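August 14, 2025

Hi all at the Allus fund,

Summer update from the Gukberg robotics club! We're past the halfway mark on the grant, and I'm happy to say most of the money has gone where we told you it would (bench parts, cables, and far too many finger pads).

Our project is still called Flasto, and the goal hasn't changed since February: teach an arm to tidy shoes by learning from students who do the job first with hand-held grippers. We have 14 students signed up, and they've logged 201 demonstrations so far. The target is 700, so yes, we have some catching up to do. The clogs and the bamboo rack get the most use.
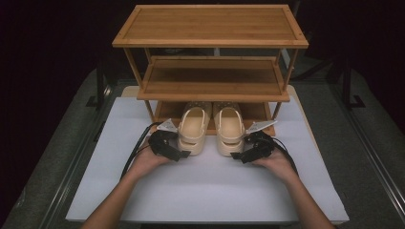

## What's been hard

Clogs, mostly! The sides curve in and out, the soles are thick, and students kept coming in from all sorts of angles. We now ask everyone to start low with the fingers wide open and slow down before they touch anything. It takes longer per try, but the recordings are so much easier to compare, and we throw out fewer of them.

The gripper views have been great for checking that approach. We go through a batch together at the end of each session, and the kids are pickier than I am. 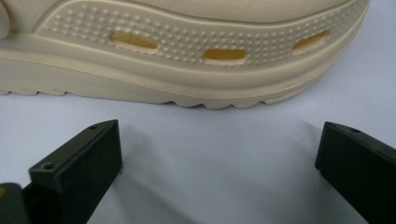

Abubakari wrote back after our last update that 700 sounded ambitious and asked whether we'd think about stopping at a smaller number and testing earlier. I like that idea a lot. We'd train a first version this fall and keep recording while we test it.

## Money

We'd like to move $40 from printing to spare cables. Is a quick email okay for that, or do you need the form?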